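Braditz gripper fault

The Braditz gripper fault was a run of false "closed" readings in the hand-held grippers used at the Ronach workshop for recording demonstrations. It came to light in December. The grippers reported a full grip when the jaws were still partly open, and robot arms trained on those recordings dropped things. Also called the December fault or, in the workshop, "the Nustus thing", after the supplier of the position sensor.

Background

The Braditz is held in the hand and squeezed by a trigger. Jaw position is logged next to the video, and the Lema software turns both into training data. Ronach had 17 units in use at the time.

Discovery

Mwende Kashindye noticed it first, during a test in which an arm let go of a glass jar above a bench. No injuries. Logs showed the arm believed the jar was held. She went back through the recordings and found the same reading in 40 sessions, all from units that had been re-assembled after cleaning.

Cause

Sensor magnet seated too shallow. After a few hundred squeezes it crept, and zero position crept with it. Jozef Boersma measured a shift of roughly 10 percent of jaw travel on the worst unit. Lema had no check for drift, it took the zero from start-up and kept it for the whole session. Fares Bitar argued that the software was the larger fault; Hubert Walczak, who wrote the assembly sheet, blamed the sheet.

Checks in use

Since the fault, each session starts with the following:

1. Close jaws empty, read zero. Repeat three times.

2. Look at the rubber pad and the thin white finger plate in front of it or running up through it, from the gripper's own camera. Plate bent or pad lifting, unit comes out of use. 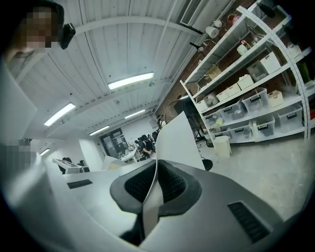 3. Squeeze a gauge block, compare with the value on the card.

4. Read zero again at the end of the sesion. Any change, recording is held back.

Aftermath

The 40 sessions were pulled. Cyrill Pfister recovered 33 of them by correcting the zero, the rest were deleted. A deeper magnet seat followed.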